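Holiday lets and apartments > Deposits and fees

Is a 349 "linen and turnaround" charge on a two-bedroom holiday apartment normal?

Asked by Ishbel Cruickshank, September

I've got a provisional booking on a two-bedroom flat in Riltcombe, eight nights, sleeps four, five minutes from the harbour if you believe the listing. The nightly rate looked very fair. Too fair, as I now think. When I got to the last page there was a "linen and turnaround" charge of £349 on top, and a separate £32 for something called arrival support. The flat is managed by an outfit called Grandier.

I wrote and asked what the £349 covered. The reply said it "reflects the premium standard of preparation our guests expect". I asked again and got the same sentence with my name spelled wrong. I don't mind paying for clean sheets. I do mind paying more for them than I paid for my last washing machine.
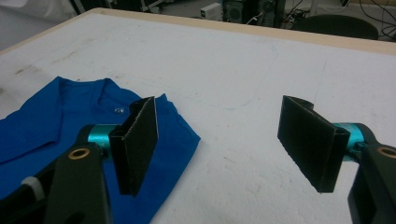

They also say the charge can't be refunded once I confirm, even if I cancel months ahead, when presumably no one has washed anything. Is that usual? And has anyone got one of these firms to take it off? I have until 6 pm tomorrow to confirm, or so the countdown on the page claims. I've seen that countdown reset twice.

2 answers

Answer from Hywel Prothero

I let out a flat myself, in Custthorpe, so take this as coming from the other side of the counter. Two bedrooms, and I charge £101 for cleaning and bedding whatever the length of stay. That pays the cleaner and the laundry and leaves me very little. I can imagine a bigger place in an expensive town costing a fair bit more. I can't imagine how you get to £349 without putting some of the rent in there.

And I'd guess that's what has happened. If the nightly rate is kept low the flat comes up near the top when people sort by price, and the money is made back on the last page. Take the total, divide it by your eight nights, and compare that figure with other flats the same size. Ignore every other number they show you. You may find it's still decent value, in which case the name of the charge doesn't matter much. My bet is you won't.

Before you confirm anything I would write to them and ask:

1. Is the bedding charge the same for a short stay as for a long one? If it goes up with the nights, ask whether they change the beds during the stay. Many don't.

2. Can you bring your own sheets and towels and have the linen part removed? Some places will do this, though the saving is often feeble and you have to carry the stuff.

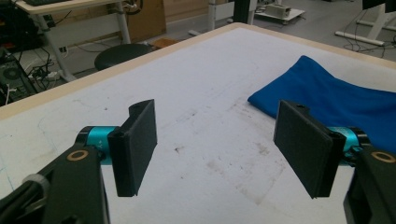
3. What does "arrival support" consist of? If it's a code for a key box, I'd refuse to pay £32 for it and say so plainly.

4. Where in their terms does it say the charge is kept after an early cancellation? Get the clause itself, in writing, and read the whole thing. A sentence in an email from whoever is on shift isn't the terms.

On the countdown, you've answered that yourself. I have never had a guest lose my flat by taking an extra day to think.

As for whether keeping the money is allowed, I'm not a lawyer and it depends on where you and they are based. A consumer advice line will tell you for nothing. I'd be doubtful of anyone on here who sounds certain.

Answer from Ognjen Kolev

they all do this now. just book a hotel

Comments on this answer

Nevzat Toprak: Hotels do it too. I stayed at the Panyasiri and there was a "facilities supplement" at the desk when I left. I hadn't used any facilities, unless you count the lift.

Ishbel Cruickshank: Thanks Hywel, that's useful. I did the sum and it comes out dearer than two other flats on the same street, both with better kitchens going by the photos. I've sent your four questions anyway. The reply so far is that my enquiry is important to them.

Said Samir: Did the countdown run out?

Ishbel Cruickshank: It did. The flat is still there, same price, with a new countdown.

Related questions

Owner wants the damage deposit by bank transfer, should I worry?
"Sea view" turned out to mean from the bathroom
Late check-out promised by phone, then charged for
Are reviews on letting agents' own sites worth reading?
Sofa bed counted as a bedroom in Riltcombe listing

Contact us | House rules | Copyright of answers remains with their authors | Back to top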